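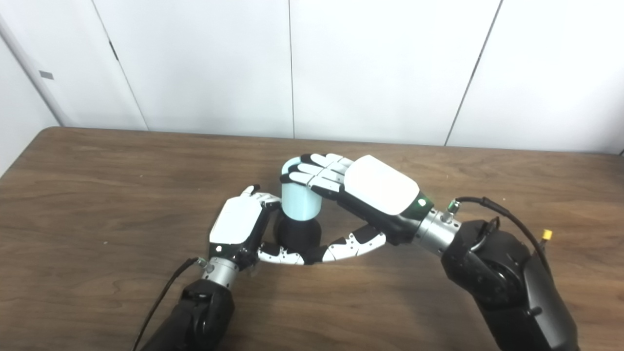 Light-blue cup and black base on a wood-grain tabletop, Darnotgate.

PLISTOLVILLE, Monday, August 19, 2019 – Kikemau today announced the Kamolrat, a tabletop cup set in 2 parts: a light-blue cup and a separate black base. The base is open at the top and wider at the bottom. The cup is placed on its rim and lifts straight off, with no thread or latch.

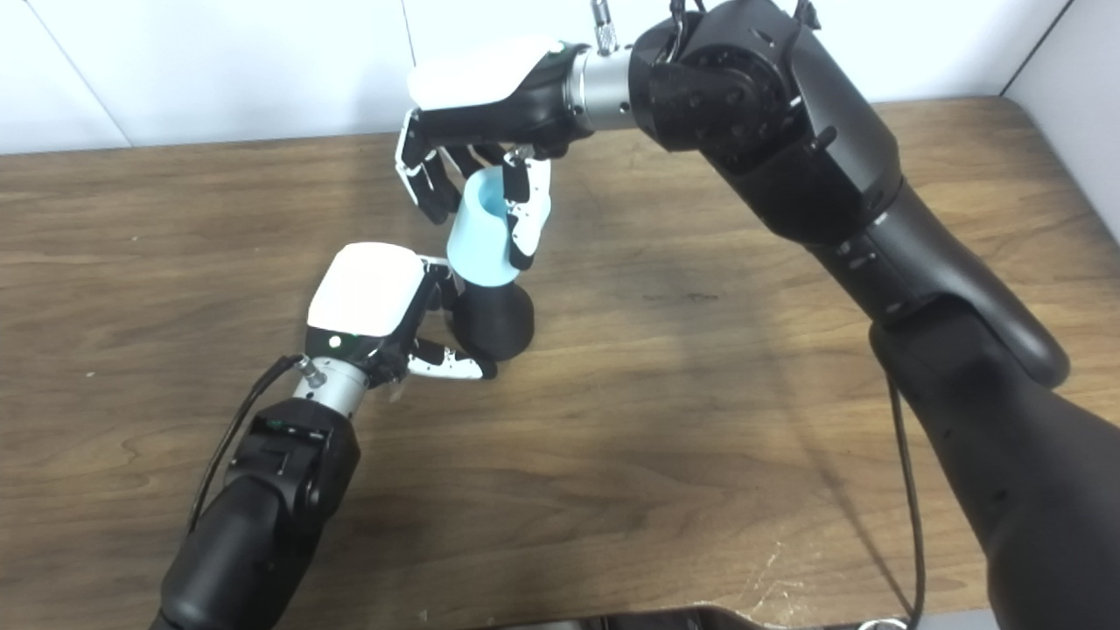 The assembled set weighs 228 grams. The base accounts for 98 grams of that figure. Both parts are sold together and are also listed separately as replacements.

Fit was checked at the Darnotgate test room over 476 stacking cycles on a brown wood-grain table.

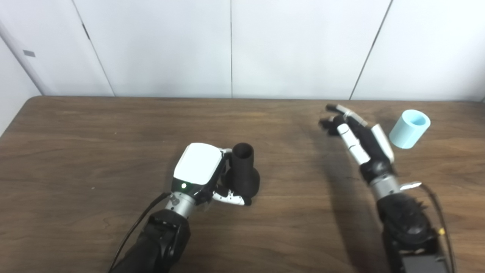
The black part has a matte finish and can be used without the cup as a small open container. Hand washing is recommended for both parts.

Orders open in August through the Plistolville sales office. Trade price lists are available on request.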